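# Getting Your Lettering to Sit Straight: notes for the Ruvbridge sign painters' evening
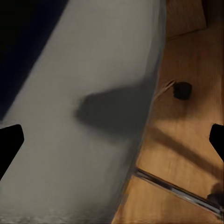 OK, so say hi, get water, put the phone on silent (I forgot last time). Doors are at 7, I'm on at 7:20, and the hall wants us packed up by 9:30.

Start with the Andreadis bakery story. My first paying job! I spent a whole Saturday on that fascia, went home thrilled, drove past on Monday and the second A was leaning on the K like it had been out all night. They never said a word and I went back and fixed it for free anyway. Pause for groans.

**Spacing first, letters second**

Ask for hands up: who measures the gaps between letters with a ruler? Be nice about it. I did it for two years. The ruler tells you the gap is the same and your eye tells you it's wrong, and the customer has eyes.

- Two straight sides together (H next to I) need the most room
- Round next to round (O next to C) can snuggle right up
- A, V, T, L and Y are the troublemakers, write LAVATORY on the board and let everybody suffer with me for a minute

Do the squint test here. Get them all on their feet, backs to the far wall, squinting at the board. Dark clumps mean too tight, bright holes mean too loose. Then turn the sheet upside down and do it over, so they quit reading and start looking.

**Layout on paper**

I still draw everything full size on brown paper. The Flirden hardware sign took 584 hours if you believe my husband and one long weekend if you believe my invoice. (Wait for the laugh. If there isn't one, move along.)

Walk through the pounce pattern: draw, perforate from the back, sand the back lightly with 240 grit to open up the holes, tape, tap the chalk bag through. Tap, don't rub! Rubbing gives you a gray cloud and then you're guessing. Pass the sample pattern around, and remember to get it BACK this time.

Baselines: snap one, then check it against something on the building, because old buildings are liars. The Astodmont feed store drops a good inch from left to right. If I'd used my level, the sign would have looked crooked forever. I split the difference and it looks fine.

**Brushes and paint**

Keep this short, people can talk brushes all night. Load the quill, palette it on a card till it's flat like a chisel, pull toward you, roll it a little between finger and thumb on the curves. Little finger on the mahl stick. Breathe out on the long strokes.

Questions I always get:

1. How much do you charge? My last fascia was 800 dollars, and I should've asked for more.
2. Do you use tape for edges? On stripes, yes. On letters, no, and I'm stubborn about it.
3. What if I mess up on the wall? Rag and mineral spirits, right away, then have a sandwich before you try again.

Finish with practice time. Everybody gets a sheet and does a row of vertical strokes, then a row of O's in two halves. Keep walking the tables. Mention the October class, sign-up sheet is by the coffee.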